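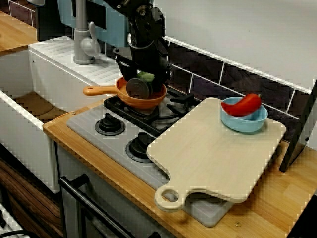 My sister says I have no business caring this much about play kitchens, and she's probably right. But I've spent most of my year on them, first for this column and then because I couldn't stop! What gets me is the stove. A good toy stove has stuff for small hands to mess with, like two black knobs with a proper ridge to grab, and a black grate that sits up high enough for an orange frying pan to perch on. Mine growing up had burners drawn on with marker (thanks, Dad).

I took all this to Guadalupe Arellano, who fixes up secondhand toys in a shop on Escobedo Street and has strong feelings about sinks. She likes them deep. "If you can't fit a bowl in it, it's a tray," she told me, and then made me try a bowl in every sink in the place. There were a lot of sinks. One set was missing its faucet and she'd been hunting for a match since March.

Food is where people overspend, she thinks. You do not need the giant bucket of groceries. A red pepper, something green, a bread roll, maybe an egg, and a cutting board big enough to be annoying. I love a board that hogs the counter, because that's how my own kitchen works: everything gets shoved over to make room and the pan handle ends up sticking out toward the sink.

Then there's the question of who the kitchen is for. Teodoro Ocampo built one for his twins out of an old nightstand and swears they cooked in it for exactly one weekend before it became a garage. His wife makes the soup now. He makes it too, when the kids are in bed, and he showed me how he lines up the bowls afterward, light ones on the left.

I bought a pan from Guadalupe on the way out. Five dollars, and I don't even have a stove to put it on yet. She's holding one for me until Saturday, the kind with a grate that lifts off, and I still have to measure the corner by the bookcase.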